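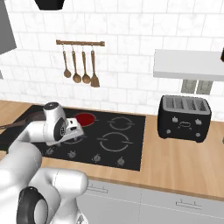 Switch it off, then tell us about it: the new hob rules

After a lively autumn meeting, the home robotics group at Nisell has a set of rules for kitchen tasks. They run to a page and a half. The first draft, by Csaba Barta, ran to eleven and had a glossary in which "hot" was defined twice, differently.

The rules cover any task in the simulated kitchen where a burner is on, or might be. Some of you have asked why a simulated burner needs rules at all, given that the worst it can do is turn a patch of pixels red. Fair enough. But the arm learns its manners there, and so do we, and a habit of resting the gripper on a ring between attempts will travel quite happily to the real kitchen, where the rings have opinions.

From October, then:

A red burner counts as hot. A burner that was red a moment ago also counts as hot, and goes on counting as hot for 300 seconds after the knob is turned, whatever the simulator thinks its temperature is. Cuiping Xu has added a timer to the task file so that you don't have to hum.

The gripper keeps 8 centimetres clear of a lit burner unless it is holding a pan or turning a knob. Hovering nearby while the planner has a think is the most common fault in our logs. If the planner wants to think, it can do so over the worktop.

"Turned off" means the knob is at zero and the burner state agrees. We have been scoring the knob alone since spring, which explains some very flattering numbers in the Tukeck report. Those runs are being scored again. Please don't quote the old figures to visitors.

A run that ends with a burner on is a failure, even if the pan went exactly where it was meant to go. This one took up most of the meeting. Edit Erdős argued for partial credit and was asked whether she would give partial credit to a lodger.

Stop means stop where you are, unless you are over a lit ring, in which case it means back off first. Krisztina Nyitrai is writing up the back-off path and would like to hear from anyone whose arm has found an inventive one.

Each new policy needs 3000 clean simulated runs before anybody books time on the real hob. Bookings still go through Krisztina, and the sheet is still on the door.

The toaster is not covered. A draft exists.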